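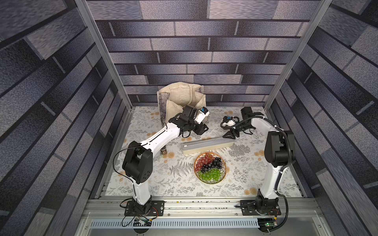
Heriberto Contreras

Start without a greeting, they'll have had two talks already. Leave the two arms up while people sit down.

The claim first. Plekton's sheet says the stop brings both arms to rest. Read it out slowly. Then ask which stop, because there are two: the one on the desk and the one in the software. The sheet doesn't say. I wrote to them in July and got a brochure.

What went wrong. Run 1423, grapes in the basket, long box in the middle, a job any visitor would call harmless. The left arm lost its link and froze. The right arm carried on with its last order for 18 seconds. The screen said STOPPED the whole time. Pause here. Say it again if they're looking at their phones.

Nothing was broken and no one was hurt, and that is how it got filed as "minor". I don't accept the word. The screen was reporting what it had asked for, and had no idea what the right arm was doing.

Expect someone to bring up the 600 clean runs at Draltwood. Answer: clean by whose count? Those runs were marked good or bad from the same screen. I'd like to see them checked against the joint readings. So would Rendov, who are paying for it.

Next slide, then take questions.

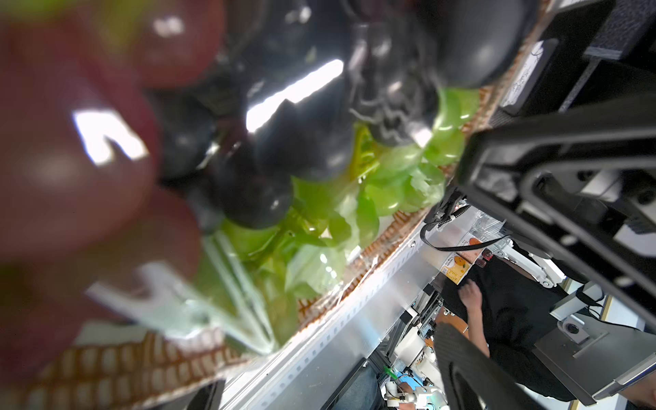 Angelovski has already objected that one dropped link in a long series proves very little, and that a second watchdog would slow every job down. Fair on the first part. On the second, I asked how much slower and am still waiting for a figure.

If time is short, skip the wiring and go to what I want changed – a stop that cuts both arms from one line, and a light that goes red only when the joints report zero. I haven't tested either under load. Say so before they ask.

Handouts are by the door. The log extract on page 2 has the wrong time zone, tell them.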